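Home About Us Our Tableware Care & Cleaning Stores Contact

About Jelletti

Jelletti supplies bowls, dishes and everyday tableware to households, cafés and small hotels. The company was founded in Andville by Nesrin Sezer and Teodoro Tovar, who began with a single line of glazed bowls and a rented counter on Howells Street.

Color has always been central to our range, from patterned turquoise to plain coral red. 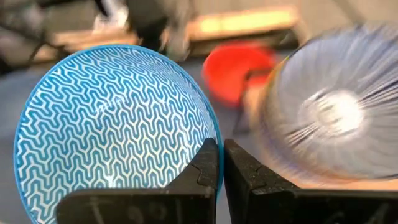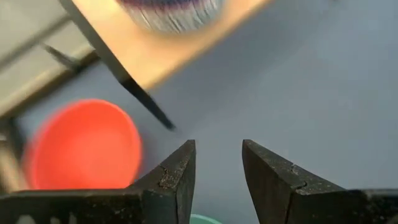

Today the collection comprises 92 pieces, sold singly or in sets of four. Customers may replace one bowl without purchasing a new set – a policy in place since the first year of business. Discontinued glazes are kept in reserve at our Standton warehouse, and orders of up to 100 pieces can normally be filled from stock.

Sibel Akgül directs design and selects each season's patterns. Panagiotis Kelmendi is responsible for inspection and packing, including the examination of rims and glaze before an item is released for sale. Inquiries from restaurants and hotels are handled by Ezequiel Goicoechea at the Standton office.

The Andville showroom closes for inventory during August. Telephone orders continue as usual in that period.

Last updated: August

Contact Jelletti, Howells Street, Andville | © Jelletti. All rights reserved. | Back to top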